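Household Automation Forum > General Talk > Can anything fold my laundry yet?

dryer_sheet_dan
Posted November 18, 2022

OK so I run a small laundry service out of a converted garage (wash, dry, fold, drop it back on your porch) and every few months a customer asks me when the robots are going to put me out of work. I used to laugh. Now I kind of want to know! Folding eats more of my day than everything else put together, and I'd hand it over tomorrow if something could do it.

Underwear is what I'd want solved first. Towels are easy, even I can fold a towel half asleep. It's the small stretchy stuff that kills me.
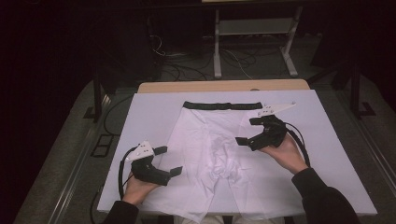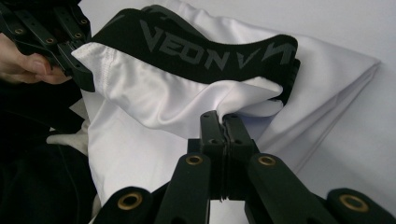 A black elastic waistband on thin white fabric, so you've got one part that wants to spring back and another part that just goes wherever it likes. I do stacks of those every day and I don't think about it at all, my hands just go. But when I try to tell a new hire what I'm doing I end up saying "well, you sort of flatten it and then you sort of tuck it." Good luck programming that.

So where are we really? Can I buy anything, or is it all still demos?

moth_and_rust
Demos. I've been following this stuff for 5 years and every one of the videos I've saved is sped up. Watch the clock on the wall if there is one. A shirt that takes you a few seconds takes the machine long enough to go make a sandwich.

And they always start with the shirt laid out nice. Dump a basket in front of it, inside-out socks and all, and let's see.

Kettleworth
Disagree with moth, a little. I work at a hotel linen plant and we've had a Verstraete folder on the sheet line since April. It does 300 flat pieces an hour and the only thing I do is feed it and clear jams. That's a machine doing a chore, no asterisk.

moth_and_rust
It's a machine doing sheets -- with you feeding it. You just said so yourself. Somebody still has to find the corners.

Kettleworth
Sure, but I used to find the corners AND fold. I'll take half.

pocket_lint_77
Has anybody tried the Skamero? My sister-in-law got one. You clip each shirt on the front, it pulls it in and spits it out folded in a tray. She loved it for a week and then figured out that clipping takes as long as folding. It's holding up a houseplant now. It won't take underwear at all, says so right in the manual, nothing smaller than a kid's T-shirt.

dryer_sheet_dan
See, that's what I'm afraid of. "Nothing smaller than a kid's T-shirt" is half my business!

vhjuhasz
Hi all, Viktória Juhász here, I fix sewing and packing machines for a living. I think people get stuck on the arms and the cameras when the trouble is at the fingertips. A fingertip feels when it has one layer and when it has two. Two hard jaws squeeze whatever is between them. With boxer briefs you want the front and the back together for some steps, and for others you want just one layer, and the difference is a hair.

That said, I'm more hopeful than moth. You can do a lot with two simple jaws if whoever is driving them knows the job. Pick up bread clips or salad tongs in both hands and try to fold a pair yourself. I did it at my kitchen table and got a decent fold by try number 7. Ugly, but square.

dryer_sheet_dan
I just did this with two pairs of barbecue tongs and my wife would like to know what is wrong with me. First try was a ball. Second try I got the sides in but the waistband kept flipping open. How did you keep it down??

vhjuhasz
Pinch the waistband and the cloth under it together, and pull a little before you lay it over. If you let go too early it jumps.

moth_and_rust
OK I tried it too and I'll admit it's more doable than I figured. Still took me forever. And I have a brain.

Kettleworth
Jury's out on that last bit.

pocket_lint_77
What would you even pay for one, Dan? Jurnus had a preorder page up for a home folder and I think the deposit alone was $728. The page is gone now, and so is a buddy of mine's deposit, as far as he can tell.

dryer_sheet_dan
Ouch. For the shop I'd pay real money if it ran overnight and I came in to stacks. It doesn't have to be fast -- I'm asleep! Slow is fine. What I can't have is a machine that needs me standing next to it.

There's also a outfit called Dakero that does sorting tables for laundries, I got a flyer. No folding, but it's supposed to split whites and darks. Anyone used one?

Kettleworth
We looked at it. Fine on color, got confused by stripes. Ask them to run a load of your own stuff before you sign anything.

dryer_sheet_dan
Will do. I'm bringing the striped socks.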